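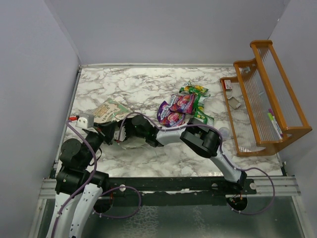 Who Signs Off on the Tidy Bench?

Stamar's guide to good practice for two-armed work cells runs to 14 pages, and three of them are worth reading. The rest is the sort of thing you could paste into a manual for a dishwasher. "Operators should remain aware of the workspace." Fine. Aware of what?

I spent a day in February at Fliltside, where arms like these get handed jobs that sound easy until you try to write a rule for them. Snack packets on a marbled tabletop, an orange rack to one side, two black grippers that have to share the middle. A person clears that in less time than it takes to read the safety sheet. The sheet, meanwhile, says a lot about the person and very little about the clear plastic.

Crumpled plastic matters. It bends, it clings, and it can be hard for a camera to make out. The Stamar text has one line on "residual packaging," which it says should be "managed." I asked Zakhar Hladun, who was on the working group for the second draft, what managed means.

"It means we argued for an afternoon and picked a word everyone could live with," he said.

He's more cheerful about the section on shared reach, and I'll grant him that one. It asks teams to write down which arm gives way when both grippers head for the same spot, and to do it before the first run. Cheap, clear, easy to check. Yordanov, which sells training to labs, had adopted it before the guide was out.

Cables are another story. The purple ones on this pair loop over the front rail, with one hanging past the arm's white base. Is that good practice or bad? The guide wants cables "routed with regard to motion," and I could defend nearly any loop with that sentence. A maximum slack length would settle it. Hladun says members objected to a number – too many different arms, too many benches.

Then there is the evidence. Rureler's audit, which everyone quotes, covers 3,095 logged sessions and calls 2,356 of them compliant. Compliant with what turns out to be a checklist the teams filled in themselves, after the session, from memory. I wouldn't accept that from a restaurant kitchen.

The next draft is promised with a proper annex on soft and see-through items. Hladun expects it to be longer. I asked whether it would have a test in it, something a lab could fail, and he said that was still under discussion.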